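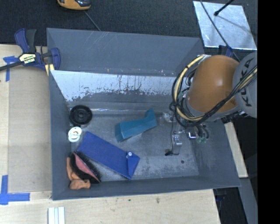
Open day at the Plodico returns hall, Grarkstead

By Tatu Mutiso
June 15, 2025

Print this page | E-mail this page

I had wanted to see the returns hall in Grarkstead since March, when a colleague came back from there with a bag of spare wheels and a long story. Plodico opens its doors to visitors only once in the year. I wrote to them early, got a short and friendly answer, and took the first bus.

The journey is not difficult but it is slow. Bus 31 goes from the railway station, through the old brick streets and past the cattle market, and after that there is a long part with only fields. You must press the bell in good time, because the driver does not stop at the industrial estate if no one asks. From the stop it is a walk of ten minutes beside a ditch with tall reeds. I saw two herons. The gate was open and a woman in a yellow waistcoat gave me a paper sticker for my name.

We were a mixed group. There were families with small children, some students, an older couple who repair prams at home, and three people from a toy library in the next county who took more notes than I did. We got tea in paper cups and a biscuit. Then our guide came. She was called Muli by everybody and I never learned if it was her first name or her last.

Plodico takes back things that people bought and did not want, or used and finished with: toys, garden goods, small household parts, pieces of furniture with wheels. The things come in mixed loads. In the hall they are sorted, cleaned, put together again when it is possible, and sold or given away. What cannot be used is taken apart for its material. Muli told us that 169 schools and nurseries are on the list for the free boxes, and that the list is closed for now because there is not enough stock to add more.

The first room is where the lorries come. It has a high roof and a strong smell of cardboard. The big doors stood open on the day, so there was also a cold wind, and I was glad of my jacket although it was June. Each load is tipped on a long table, and people on both sides pull out the things that are dirty or sharp or obviously broken in a bad way. They work quickly and they talk all the time. One man was singing. The table has a raised edge so that small items do not roll to the floor, but some still do, and under it I noticed marbles, a doll's shoe and very many clothes pegs.

After the table come the bins, and for me they were the best part of the visit. I did not expect to write this about metal bins. They are large, grey and rectangular, open at the top, with tall walls. The paint is blue-grey and dull, and where the contents rub against the side the paint has gone and there is bare metal, quite bright. One of them has a wide band of it along the back wall, very ragged, with streaks going up and down and small speckles. Higher up you find only pale scratches. The floor inside is scuffed in the same manner. I asked Muli if they are painted again sometimes. She said that they tried it with two bins and the new paint was off before the winter, so now they leave them as they are.

I like old work things of this sort. My father had a tool chest with the corners worn to the metal, and you could tell from it how he always took out the same drawer. With the bins it is similar. A person who knows the hall can look at the wear and say what was kept in it. Heavy goods leave long marks, and castors and wheels leave short ones.

A bin at this stage is not filled to the top. I had imagined a mountain of things, but in the one where we stood longest the few pieces lay mostly on the left half, and the rest was bare floor. There was a black round disc like a wheel, with a raised rim and a round hub, resting by the side wall close to the back corner. Near the middle was a teal thing with flat angled faces at its broad end, then a long sloping body, and at the other end a part which goes up and becomes wider. Our group discussed this teal thing for several minutes. One of the students was sure it was a spout from a watering toy. The pram couple thought of a boat. A boy of perhaps six years told us that it was a dinosaur and did not want to hear any other opinion. Muli did not know and she was quite content not to know. She said that such a piece goes on the "who are you" shelf and waits there for its other half.

The shelf exists and we visited it next. It runs along the whole wall of a side room, and there is a card with every object. On the card is written the day when it came, the load, and the guesses of the staff. Some of the guesses are serious and others are jokes. If nothing matching arrives in 70 days, the piece goes to the material store. I read a good number of the cards. A green handle had been called "door?", then "spade?", then, in another ink, "spade, yes, see bin nine", and beside it lay the spade. I found this very satisfying, and I think the person who wrote it found it also.

Wheels have their own corner. They are so many and so useful that they do not wait on the shelf at all. They hang on long rods in order of size, from small ones for toy lorries up to the ones for garden carts. A retired bicycle mechanic looks after them two mornings in the week. He turned one for me next to my ear and then another, and asked which was the good one. I chose the wrong one. The good bearing made a little more noise than the bad one, and he explained that the bad one was full of thick old grease which hid everything. He cleans such hubs with a toothbrush. For visitors he had put out a bowl of spare wheels with a price of one coin each, and I bought four for a plant stand at home.

The washing room is warm and loud. Plastic pieces go through in net bags, and afterwards they lie on racks near the windows. We could not go far inside because the floor was wet, and I was sorry for that, as I have a question about removing old stickers which I forgot to ask later. If a reader knows how it is done without scratching the plastic, please write to me.

In the last room the things are put together. This was the quiet room. Six people sat at high benches, each with a lamp, a set of screwdrivers and a tray. A woman was building a toy crane from the parts of several others. The tower was red and the arm was yellow, and she said that the children do not mind but the adults do, so the ones with mixed colours go into the free boxes and the matching ones are sold. I would have taken the mixed crane. On the wall there is a framed paper from the Umard fair, where the hall won a second prize for a rocking horse. The horse itself stands on top of a cupboard.

At the end we could buy things in the small shop. It is nicely kept, although the light is poor and you must carry an item to the door if you want to see the true colour. Prices are low. I took a tin of mixed castors, a child's rake for my niece, and a book about knots which has lost its cover. The toy library people filled the boot of their car completely and then had to open it again, because one of them had packed her handbag at the bottom.

A few practical remarks for those who want to go:

The next open day is not yet announced. You have to write by e-mail, and it is good to say how many persons will come and if any of them uses a wheelchair. The tour is on one level, apart from two steps to the room with the shelf, where there is a ramp that somebody must fetch.

Bring coins. The shop takes cards, but the wheel bowl and the tea do not.

Wear closed shoes. A man in our group came in sandals and he was given a pair of work boots, much too large, in which he walked the whole tour with great patience.

Small children are welcome and were happy, most of all at the "who are you" shelf, where they may write a guess on a card. The tour takes a little less than two hours and there is no place to sit until the last room.

The bus back goes from the other side of the road. There is no shelter and no timetable on the post, so make a note of the times before you leave home. I missed mine by one minute and used the wait to sort my castors on the wall. Two of them do not belong to any of the others. I have put them on the kitchen window with a card.

Recent visits

A morning at the rope works in Umard
Cattle market, Grarkstead: before the bells
The button museum and its very steep stairs
Second-hand tools: three yards compared
Letters from readers: getting old varnish off a chair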